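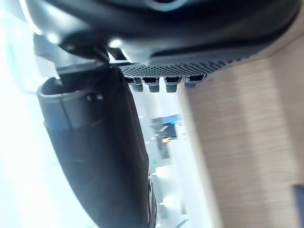 Meet Jirley, our robot hand!

Jirley is shiny and black, with grey tips on the fingers. We are building it in the shared workshop at Tistmont. Slow work – but fun.

How does a robot hand move?

Your fingers have muscles to pull them. A robot finger has a motor. A small computer tells the motor when to go – and when to stop.

Why bumpy bits?

Smooth things slip. Rub a glass, then rub a rubber sole. Feel teh difference? Grip!

Try it at home

Straw, string, tape. Snip 7 notches in the straw, tape the string to the top, pull. It bends! Ask a grown up to help with the sissors.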